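Speaker notes: "Does it stick?" Product copy for magnets, decals and other small goods
Session for independent shop owners, 4 March 2019

Opening. Skip the bio, it's in the program. Start with the fridge magnet story.

I bought a set of flat vinyl magnets last December from a listing that said "sticks to any metal surface." My fridge is stainless. The magnets slid down the door and lay on the kitchen floor. I sell this stuff for a living and I still fell for it. Pause here, let them laugh or not.

Slide 2. What the listing said and what I wanted to know.
It said fun, vibrant, premium, perfect gift. I wanted to know how thick it was and whether it would hold up a piece of paper. Neither was there. The word "premium" was there 3 times.

Slide 3. Words I don't trust anymore.
"Any." Any surface, any room, any age. Ask the room who has tested any of those.
"Approximately," when the seller owns a ruler.
"Weatherproof" on something that also says indoor use only. I found that on a Goltau door decal. Read both lines out loud, slowly.
"Hilarious." Let the buyer decide.

Slide 4. The Mundora numbers.
Mundora is the marketplace most of us are on, so people will have opinions. I read 935 listings for magnets, stickers and wall decals. Took me most of the winter and I don't recommend it. 14 told the buyer how to check whether the thing would stick before paying. I'm not going to pretend this is science. I picked the listings myself, and I was in a bad mood by the end.

Somebody will say shoppers don't read. Maybe. Then why do their one-star reviews quote the listing back to us word for word?

Slide 5. The Ondus rewrite.
Ondus let me redo the text for their dress-up magnet sheets. Show old version, then new. New one says: hold a magnet you already own against the door, and if it falls, ours will too. They were nervous about that line. Sales did not move much either way, and I want to be clear about that, because the last speaker I heard on this subject claimed a rewrite doubled everything. Returns went down. I can't prove the rewrite did it. They changed the envelope the same month.
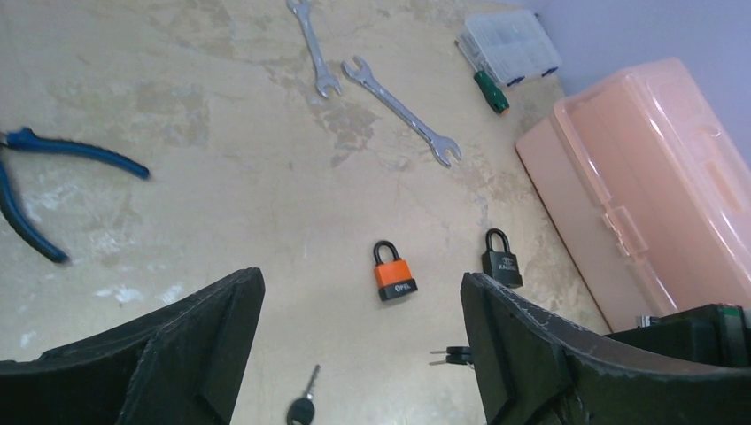
Slide 6. Size.
Give the size of the sheet and the size of the biggest piece. A sheet can sound generous and turn out to be one hat and a lot of border. Butt prints the largest piece at actual size on the back of the pack, and yes, the name gets a giggle, move on quickly. It costs them some ink. I'd like to see more of it online, though screens make actual size a mess and I don't have a fix.

Slide 7. Length.
Mundora gives you 2000 characters. You don't have to fill them. If you've said what it is, how big, what it sticks to and what it leaves behind when you peel it off, stop typing. Leave out the paragraph about bringing joy to the home.

Possible questions.
Keywords: yes, they matter, put them in the title, and don't let them write your first sentence.
Should you mention flaws? I do. Some of you will lose a sale over it. I have.
Will this work for mugs? No idea, I don't sell mugs.

If running short on time, drop slide 6 and go straight to length. Handout is on the table by the door, one per shop please.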